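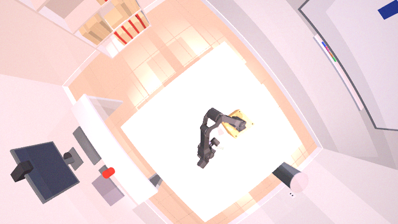

One of the builders said the group would never have started on the arm if it had meant buying every part before anyone knew whether the idea was any good. Working in simulation first, the builder said, let people with very little money argue about grippers and table heights for months without breaking anything.

The arm is called Tinel, and it is the main project this year at Kunum, a shared workshop on the ground floor of the old Akgül print works. Members began planning it in December. On June 29, 2024, they opened the workshop for an evening and showed what they have so far: a full simulation that runs on the workshop computer, a welded steel stand, and a first set of printed gripper parts.

The simulated workspace has a robot arm on a large white table, with a long counter down one side, a computer monitor, a red emergency-stop button, shelves and a whiteboard. In one view from overhead, the gripper is over a flat wooden block. Blocks like that are used for the simplest exercises, in which the arm has to reach a piece, close on it, lift it and put it down somewhere else. The members call these the morning runs, as they are usually started before anyone has made coffee.

Harder exercises use a small cabinet with two doors. The aim is for the arm to open a door without pushing the whole cabinet across the table. This has taken up most of the spring. The gripper has to come in at the right angle, and the doors in the simulation were at first given too little friction, so they swung at the slightest touch. The values have been changed several times after members tried the hinges on a kitchen cupboard at the workshop and compared how the two behaved.

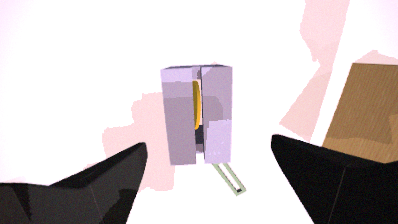
The lavender cabinet between the two gripper fingers, in simulation.

Most of the software is free. The exception is the motor control package, which comes from Fimach, a small supplier that also sold the group its first motors at a reduced price. The rest of the budget has gone to steel, bearings and wiring. So far Kunum has spent 380 dollars on the physical arm, all of it from membership fees and a sale of used hand tools. A second round of buying is planned once the joint design is settled.

The joints are the part still in dispute. Some members want belt drives, which are quiet and cheap to replace. Others prefer gears, and have cut a test set on the workshop mill. Both versions have been entered in the simulation, and the group has logged nearly 2000 runs between them. The belts did better on the block exercises and the gears on the cabinet doors. A decision was due in the spring and has been put off – the people who would have to do the machining asked for more time.

Visitors on the open evening could start a run themselves from the keyboard and watch it on the screen. Several asked how far a simulated result could be trusted. The answer given was that it is useful for ruling things out. An arm that cannot reach the far side of a table in the simulation will not reach it in the workshop either, and the length of the upper link was changed for that reason before any metal was cut. Cables are another matter. They are left out of the model completely, and the group expects them to cause trouble at the elbow.

There was also a question about safety. The real arm will stand behind a low screen, with a stop button wired directly to the power supply and a second one by the door. It will not be run when only one person is in the building. Those rules were copied from the ones Kunum already has for the mill and the table saw.

The printed gripper parts were passed around during the evening. They are the third version. The first cracked along the layers, and the second was too thick at the tips to get in behind a handle. The new fingers are narrower at the end and can be swapped with two screws, so that worn ones can be changed without taking the wrist apart. They have been fitted to a hand-held frame and squeezed against blocks, jars and a door handle, but have not yet been driven by a motor.

Work on the stand is finished apart from paint. The base plate is with a member who has access to a larger drill press, and will be bolted down when it comes back. After that the shoulder motor goes on, and the first movement will be a slow turn of the base with nothing attached above it.

Kunum has not set a date for a working arm. Files for the simulated table and the cabinet are kept on the workshop computer and can be copied by anyone who brings a drive, along with the notes on hinge friction. Build nights are open to non-members, who are asked to bring safety glasses and closed shoes. The side entrance on the Akgül yard is the one in use while the front steps are being repaired.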